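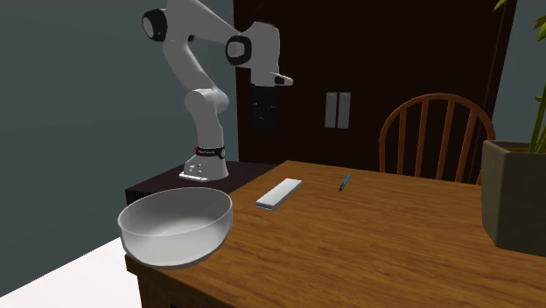
Overgaard Evening Choir – News

Home | Concerts | Join Us | Contact

August
By the choir newsletter team

Our new director came to rehearsal with a box of sheet music and a huge grin. "I started singing at five and never stopped," she told us – and it shows!

She spent two years leading the Britar chamber group before moving here, and she loves a big, messy, happy sound. "I want the altos to have the tune for once," she said, laughing. We altos cheered.

First up is a set of harbor songs for the fall concert. Can't read music? "Come anyway," she said. "We'll teach you by ear."

Recent items
Fall concert: 59 seats left
Bus times for the Prinosora trip
Songbook swap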